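Research > Household Studies > Papers
7 min read
March — Ingegerd Westerberg

3. Wiping up: what we did with the spills

3.1 The table and the cloth

I'll admit this was the part of the study I looked forward to most. I've been wiping kitchen tables my whole life, and I'd never once thought about where I put the cloth down first! So for the wiping trials we kept things as plain as we could: a white surface, one spill, one cloth, and a person who'd been told to clean up the way they would at home. We ran 144 trials over 6 weeks in the back room at Huvico, and I was there for nearly all of them (my knees can confirm this).

The cloth was always laid down crumpled, a little to one side of the spill. We tried folding it neatly in the pilot, and people just stared at it and then unfolded it, so we gave that up. Figure 2 shows the layout, with the orange-brown spill and the pale cloth to its right.

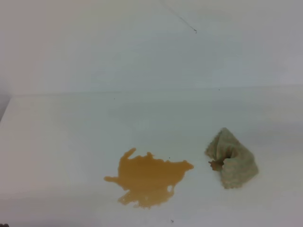 Figure 2. Spill and cloth on the white surface, with a stretch of clean surface between them.

3.2 The shape of the puddle

Wongsuwan's older work treats a spill as a neat circle, and I can see why — circles are easy to measure. Ours had lobes and arms and ragged edges, and those edges are what this section is about. People who started in the middle tended to push liquid outward into the narrow parts, and then they had to chase it. People who went around the outside first took longer to get going but finished with a smaller wet area.

We drew each outline by hand on a grid, which was slow and (I thought) rather soothing. Any patch that had broken away from the main puddle was counted as part of the spill, even the thin, lacy bits. Filetti leaves those out, so please keep that in mind if you compare our areas with hers. The close view in Figure 3 has some of these patches toward the lower left.

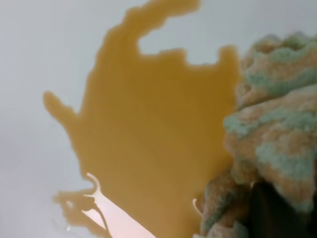 Figure 3. Close view of the amber-brown liquid, with its uneven outline and broken patches.

3.3 Scoring

Two of us scored every trial separately, using the Cleser sheet with 200 grid squares. Where we disagreed, we went back to the tracing and talked it over until we had one number.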